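第三章 先贴线，再摆东西

我第一次认真考虑“东西该放哪儿”这件事，是在Helthorpe的一间小工作间里。那时候我刚接手，屋里什么都有，就是什么都找不着。剪刀在窗台上，卷尺在椅子底下，三把一模一样的螺丝刀分别躺在三个抽屉里（后来又翻出来一把，我都不好意思说在哪儿找到的）。一个星期天下午，我决定把工作台彻底收拾一遍，从两点收拾到天黑，收完特别得意，还泡了杯茶坐下来欣赏。到了周三，台面又回到了老样子。

你大概也有过这种经历吧？收拾得越用力，乱回去的时候越让人泄气。我当时怪自己懒，怪同事Ronaldo Bittencourt手欠，怪桌子太小，怪了一圈，就是没想过台面本身。一张什么标记都没有的桌子，放哪儿都算对，手里的东西自然就搁在离手最近的地方了。

这一章要讲的就是怎么给台面分区。前两章我们整理的是柜子和抽屉，它们有隔板、有边框，东西放进去总有个范围。台面没有这些，所以得我们自己给它画出来。办法很土：胶带。

我试过别的，真的试过！先是铅笔，擦几次桌子就淡得看不见了。然后是收纳盒，买了一堆，结果盒子本身占掉了台面的一大半，干活的时候还得先搬盒子。Ronaldo建议用不同颜色的垫子，听着不错，用起来总是滑，一推东西垫子就跟着跑。最后还是胶带留了下来，便宜，薄，不挡手，位置不满意撕掉重贴就是了。

先说最简单的分法，也是我建议大家第一周就用的分法：一横一竖，贴个十字，台面分成四块。我自己是这么安排的：

左下角放正在做的活儿。
右下角放这会儿要用的工具。
右上角放做完了、等着拿走的。
左上角空着，什么都不放。

左利手的同学把左右对调就好。这里最容易引起争论的是空着的那一块，每次上课都有人问我，台面本来就不够大，凭什么白白让出一块？我的回答是，你先空一个星期试试。快递来了、电话响了、有人递给你一样东西，你总得有个地方先放一下。没有空格子，它就会压在你正做的活儿上面，然后你就再也找不着活儿了。我在Telivthorpe的班上讲这个，有位学员当场摇头，两周以后她把空格子留得比别的格子都大，哈哈。

再说说贴法。台面要擦干净，等它干透了再贴，有灰的地方胶带粘不住。长度宁可多留一点，我一般两头各多出3厘米，贴完再修。先贴横的那一条，一只手按住起头，另一只手把胶带拉直了悬在台面上方，眼睛看着远处的那一头，慢慢放下去。千万别一边贴一边往前蹭，那样越蹭越弯。竖的那条也一样，从横线上面跨过去就行，不用在中间剪断。

颜色挑跟台面差得远的。我那张桌子是浅木色，用蓝的很合适；要是台面偏灰，蓝色也清楚。白桌子配米色胶带就别试了，我试过，戴着眼镜都找不到线。
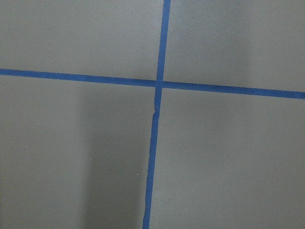
至于直不直，我劝你别太较真。我头一回贴的时候拿了一把30厘米的尺子，量一段挪一段，花了55分钟，几乎把自己量哭了，贴出来还是歪的。现在我凭眼睛贴，斜一点就斜一点，中间断了就接一截上去，接头错开一点点也不影响用。线的作用是提醒你的手，手可不会去量角度。真正要紧的是每一格够不够大，你最常用的那件东西放进去以后，四周还能不能伸进手指头。

格子的大小怎么定呢？别急着贴，先把东西摆上去干半天活，看看它们自己都往哪儿聚。我在Pennington帮人整理一张缝纫台，原本打算平分四格，结果看了一上午才发现，她的布料一铺开就占掉大半张桌子，工具倒只要窄窄一条。于是十字的中心往右上挪了一大截，样子不太好看，可她用得顺手，到二月我再去的时候线还在老地方。

本章练习

一、选一张你每天都用的桌子，把上面的东西全部拿下来，写一张清单，只写今天真正用过的。

二、照上面说的办法贴一个十字，四格各写一张小纸条，贴在桌沿上，写清楚这一格放什么。

三、用满一周，每天收工前看一眼，把放错格的东西记下来。同一样东西要是错了三次以上，先别怪自己，改格子。

下一节我们从清单讲起，请把第一题的那张纸带在手边。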